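Visit to the open afternoon at the Caldeira building, Plullach

In March I went with two colleagues from our office in Boltcombe to see the Caldeira building, which opened its doors to visitors for one afternoon. We are looking for a place where we can hold our yearly members' day, and Yolandi Chauke had heard that the hall in Plullach can be rented. I promised to write down what I saw for those who could not come.

The journey takes longer than the map says. We took the bus from Cloltuvton, and from the stop it is 800 meters on foot, a little uphill. There is a sign at the corner, but it is small and I walked past it. The entrance is on the side street, next to the bicycle stands. We were asked to write our names in a book and then we could go in.

The tour began at 2 in the afternoon. Our guide was Dumisani Cele, who has worked in the building since it was renewed. He speaks fast but he waits for questions, and we were 16 people in his group, so there were many questions.

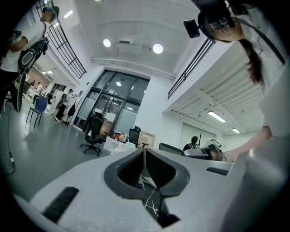

The main hall was the part I had come for, and I liked it more than I expected. It is larger than our present place and much higher. Upstairs there is a mezzanine with black railings, and from there one can look down on the floor, so I think the people who come late could stand there and still follow the talks. A projector is fixed to the ceiling between two round lights, and Mr. Cele said it is included in the rent. The screen is not included. I asked him two times to be sure, and he said we must bring our own or order one from the office in advance.

The floor is gray and the walls are white. Ayman Harb found it a bit cold in style and would hang some cloth or posters. For me it was fine. I was more worried about the sound, because in high rooms the voices often get lost. I asked Ayman to speak from the far end in his normal voice, and I could understand him, but not every word. With a microphone it should be good. The building has two of them, and they must be reserved.

Under the mezzanine on the right side the ceiling is much lower and has its own tube light. I would put the coffee there. Yolandi wanted to put the registration there and the coffee upstairs, but then everybody must carry cups on the stairs — I am against this.

The hall is allowed for 100 persons with chairs. Last year we were fewer than this, so it is enough, also if some members bring their families. The chairs are kept in a store room behind the kitchen. We saw the kitchen only from the door, as somebody was washing the cups for the visitors.

After the hall we had free time to walk where we wanted. I spent most of it near the stairs, as I wanted to know how Karabo Potgieter will manage with her bad knee. The steps are not steep and the railing is easy to hold. There is also an elevator, but for this one has to ask for the key. 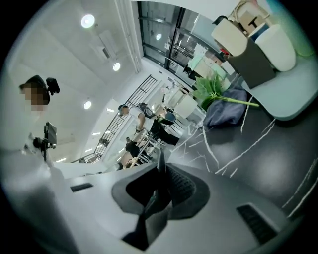

By the stairs, with the large windows behind.

The windows are big and have black frames, like the rest of the metal in the building. I asked if they can be darkened for showing slides. There are curtains for the lower part only, so for slides I would choose a later hour or ask the speakers to use big letters and strong colors.

Before we left I spoke with Dumisani Ngubane from the rental office (yes, there are two Dumisanis, and their letter boxes are next to each other). He told me the spring is almost full, and autumn is still open. He holds a date for two weeks without payment, after that he wants a deposit. The prices he will send by mail, and I will pass them to all of you when I have them.

Tea and a dry lemon cake were served at the entrance. We took the bus back at half past four and had to stand until Cloltuvton.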